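Mikrofasertuch Vedurov im Test
Von Nelli Rissanen, 2025-05-03

Das Vedurov wird im Pack zu 20 Stück verkauft. Geprüft wurden Etikett, Falten, Saum und Flor. Gewaschen wurde bei 60 Grad, ohne Weichspüler.

Gefaltet ergibt das Tuch ein kompaktes Päckchen. Das weiße Etikett ragt über die Kante hinaus und stört beim Stapeln etwas.
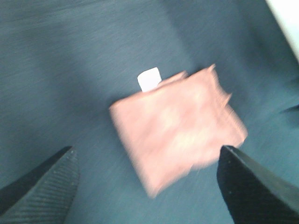
Gefaltet, mit überstehendem Etikett

Ausgebreitet liegt das Tuch plan, die Ecken rollen nicht auf. Leichte Knicke vom Falten bleiben im Flor sichtbar, für den Gebrauch sind sie ohne Belang. Nach neun Wäschen keine losen Fäden am Saum.
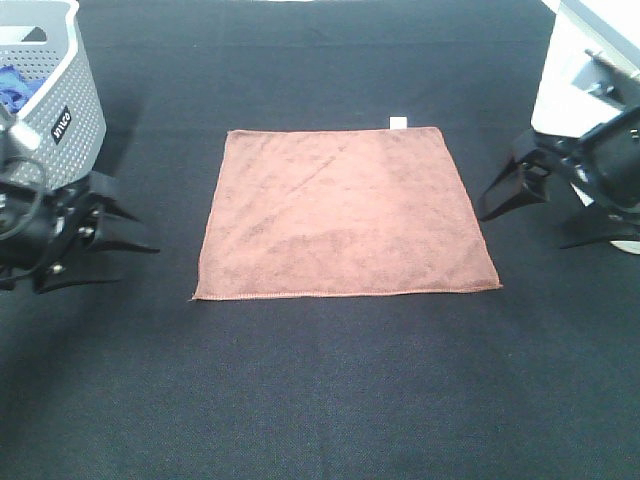 Flach ausgelegt, diagonaler Knick im Flor

Der Flor ist weich und kurz. Strichrichtungen zeichnen sich als hellere und dunklere Stellen ab. Der Saum ist schmal und dicht gesteppt. Auf lackierten Flächen empfiehlt es sich, das Etikett vorher abzutrennen.

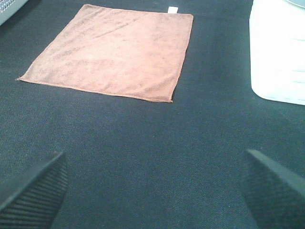
Bewertung

Verarbeitung: gut
Saugleistung: gut, nach vier Wäschen unverändert
Etikett: zu lang
Vergleich: Das Bosten ist dicker, trocknet aber langsamer.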